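Folding skirts and joggers with elasticated waists, does anyone have a method?

Mumby
Posts: 220
Mine never stay put. I fold in half, then thirds, and by Saturday the drawer looks like a jumble sale. Is it the waistband?

Flasard
Posts: 1743
Yes, it's the waistband! Don't pull it straight, just fold it in first and roll up from there.
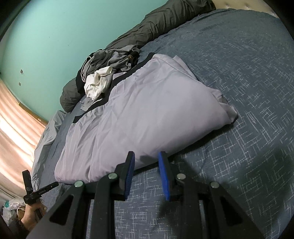
Cuiping Zou
Posts: 8
Rolling never worked for me, I'm afraid (everything comes out like a sausage). I fold flat on the bed and leave the elastic alone. You can see how the black waistband goes wavy and puckers up the fabric next to it, while the middle stays fairly smooth, so I make my folds in the smooth bit.

Flasard
Flat takes up twice the drawer though.

Cuiping Zou
Not in mine it doesn't!

Kimia
I'm with Flasard, rolled and stood on end. Tan's had those drawer dividers in since May, they're great.

Mumby
Ooh, might try both. Drawer's a state either way.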